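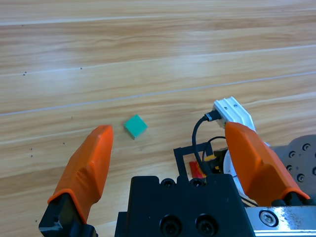

Ludger Thiele wrote in after the December post to say that I'm too easy on these machines, and that he'll believe in a household robot when one of them can find the other sock. Fair. He also says his dishwasher is already a robot and it does its job in a box with the door shut, which is how he likes it.

I've been chewing on that for weeks. So, quick post, coffee going cold, 27 Jan 2025.

Where are we with chores? Short version – picking up one thing, on a clear table, good light, yes. Mostly. A small block is about the friendliest object there is. Flat sides, doesn't squash, doesn't roll off. Rubbery fingers close on it and up it goes. Now swap the block for a wet dish cloth. Or a grape. Or the lid of the butter dish that never sat right. Different world.

And putting away is worse than picking up, I think. People get this backwards. Grabbing is one problem. Knowing where it goes, and that it's the right way round, and that there's already a cup in that spot – thats the chore. My kitchen has 30 kinds of "where it goes" and half of them only make sense to me.

Two arms should help. You hold the jar, I turn the lid. But then each one has to keep out of the other's way, and there's the wrist hardware to think of as well, cables and brackets and so on. Ever tried to get a cable out of a sink? Don't.

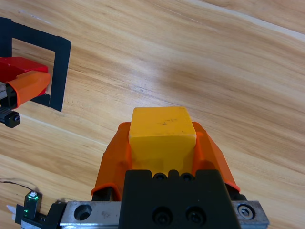 Yellow block held, taped square top left, second gripper reaching in.

Shop floor is a different story. I did a spell at Flurdale, packing line, years back, and a lot of that work was one part into one tray, 300 an hour if the line was happy. A machine can have that job, it was dull and my wrists still complain. Same part, same tray, same spot. The bit I wouldn't hand over is when a carton came in crushed and you had to decide in two seconds if it was ok to send. We sent some we shouldnt have. A machine would too.

Home has no line. Home is a crushed carton all day long.

Ludger asked for a date so I'll give a silly one: 2058 for a thing that does my laundry start to finish, incl. turning the sleeves the right way out. Folding towels much sooner. Loading the dishwasher somewhere in between, and it will be loaded wrong, and someone in the house will reload it, same as now.

If it managed 100 blocks in a row without a drop I'd be impressed but I still wouldn't give it my good glasses.

More on laundry next time, I have opinions on fitted sheets. Comments are open, be nice to Ludger.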